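Ring-necked pheasant on Stistanus Island

The ring-necked pheasant is an introduced game bird on Stistanus Island, where it has lived, with interruptions, since a local hunting club decided the place lacked something to shoot at. The bird is native to Asia and had no say in the matter. It is now found on most of the island's lower ground, mainly in hayfields, cattail sloughs and the gardens of people who have just planted peas.

Introduction

The first release was made at Bodard Slough and consisted of 45 birds raised in pens on the mainland. The club's records describe them as "vigorous." By the following spring the records do not describe them at all. Foxes had crossed the winter ice, and the pen-raised birds seem to have regarded them with interest.

A second release used wild-trapped birds and was spread over 11 sites, most of them along Kaijage Creek. These pheasants flew when approached, a habit the first group had never picked up, and nesting was confirmed the next year. All pheasants on the island today are believed to descend from this stock, apart from the occasional escapee from a backyard coop.

Description

The rooster is a large copper and gold bird with a green head, red face patches, a long barred tail and, in most cases, the white neck ring that gives the species its name. The hen is mottled brown and very hard to see, which works out better for the hen. Roosters crow at dawn from fence posts and woodpiles. The call is often compared to a rusty gate, though residents of Pirel, the island's only village, have offered other comparisons at public meetings.

Habitat and diet

Pheasants need thick grass for nesting and dense cover for winter. Kaijage Creek provides both, along with wild rose and willow for shelter in a north wind. Adults eat waste grain, weed seeds, berries and grasshoppers. Chicks live almost entirely on insects for their first weeks, and a cold, wet June can remove most of a year's hatch.

Hay mowing is the other main cause of nest loss. Many landowners now leave their field edges uncut until August, partly for the birds and partly, it has been suggested, because the edges are full of rocks.

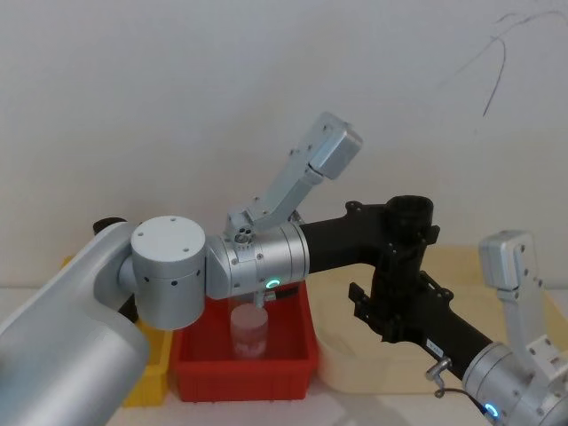 Hunting

Only roosters may be taken, and the daily limit is 2. The season is short and closes early when snow drives the birds into the few remaining cattail stands. Hunters without a dog tend to report that there are no pheasants on the island. Hunters with a dog report plenty, most of them getting up well out of range while the dog is being called back.

Population

Numbers are tracked by a crowing count each spring and a roadside brood survey in late summer. Since the island has only 2 roads fit for the purpose, the brood survey is usually over by breakfast. Both counts rise after mild winters and fall after hard ones, and both are disputed every year at the Pirel gas station.

See also

Bodard Slough
Gray partridge
Game birds of Stistanus Island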